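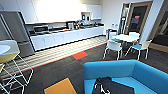

Can a robot take over break room cleanup yet?

Posted in Workplace & Facilities by deskside_mo

I look after the office side of a small firm in Wukusdale. We have a break room with a kitchenette along one wall, a round table with four chairs, and some soft seating. The floor is mostly carpet tile, with a lighter striped strip in front of the counter.

Our cleaning service comes in the evening. By 2 in the afternoon the room needs attention again: crumbs on the table, coffee drips on the counter, mugs left wherever people finished them, chairs pushed out at all angles. I do most of it myself and it eats into my day.

My manager went to a trade show and came back asking whether we could get a machine to do it. She has a quote from a company called Nerau for a mobile robot with arms, at 2169 a month on lease. She also has a price of 1350, one time, for a commercial robot vacuum from Jokach. These are obviously not the same kind of thing, but she wants me to tell her which one makes sense.

What I would want done, in order of how much it bothers me:

Wipe the table and the counter
Collect mugs and put them in the dishwasher
Push the chairs back in
Vacuum the carpet
Wipe down the microwave inside

Is any of this realistic now, or should I tell her to wait? I'm not interested in what might be possible in ten years.

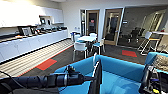 One more thing that may matter. The room gets used all day, so whatever we buy has to work with people walking through it and leaving bags on the seats. I can't close it for an hour.

carpet_tile_carl
Posted Saturday

Get the vacuum. We've had one for 3 years and it works fine. You have to empty it.

ostwing_facilities
Posted Saturday

I run facilities for a building with several break rooms like yours and we did a trial of an arm robot last winter. It was from Ostrowski, so I can't speak for the Nerau one, but the salespeople make similar promises and I would ask both of them the same questions. I'll take your list as you wrote it.

Wiping the table. Ours could do this if the table was clear. It went over a flat round top in overlapping passes and the result was acceptable. It was slow, and it left the rim alone. If there was a plate or a phone on the table it stopped and waited for someone to move it. The counter was much worse. A counter with a coffee machine, kettles and jars lined up on it has very little open surface, and the mess is always in the gaps between things. A person lifts the jar, wipes, and puts it back without thinking. Our robot wiped the front edge of the counter and called it finished.

Mugs. It picked up an empty mug standing upright most of the time. It had no good way to tell an abandoned mug from one whose owner had gone to take a call, and it carried off a few that people wanted back. Half-full ones were a problem and we ended up telling it to skip them. Loading the dishwasher was in the brochure but during our trial a technician was controlling the arms remotely for that part. Ask Nerau directly how much is done by the machine and how much by an operator somewhere else. Get the answer in writing.

Chairs. Better than I expected. Lightweight chairs on carpet tile slide fairly well and it could nudge them toward the table. They didn't end up evenly spaced. One with a coat on the back confused it every time.

Vacuuming. Don't pay for arms to do this. A floor robot does it better for far less money. Thin chair legs are the main thing to check, because some models bump them over and over and others see them fine. Have the vendor run a demo in your room with the chairs left out the way your people leave them. Also check the edge where your two floor surfaces meet. If there's a raised strip, you want to know the machine climbs it. Dark carpet made one of ours think it was at the top of a stairway, so try that too.

Microwave. No. It could open the door on a good day. The scrubbing inside was never attempted while I was there.

People were less of an issue than I feared. It stopped when anyone came near. At lunch that meant it stood still for almost the whole hour, so plan on the work getting done mid-morning and mid-afternoon.

At your lease price I don't see how it pays for itself in one room. I'd buy the vacuum and ask your cleaning service what they charge for a short midday visit. Ours was willing to do it as part of the existing contract and the price was reasonable.

pellmell22
Posted Sunday

Agree with most of the above, but I would not write off the arm robots completely. My brother-in-law's shop uses one for wiping down benches between jobs and it does that well. The benches are bare and every one is the same height, which helps a lot. A kitchen counter is a harder job.

If your manager really wants one, ask for a one-month trial with no lease attached. Keep a simple log of every time somebody has to step in and help it. We did that and the log settled the argument faster than any discussion did.

Also put a tray on the counter with a sign for dirty mugs. It costs very little and it took care of most of our mug problem.

deskside_mo

Thank you, this is what I needed. I've asked Jokach for a demo on our carpet with the chairs out, and I sent Nerau the question about remote operators. No reply from them so far. The tray is going in on Monday.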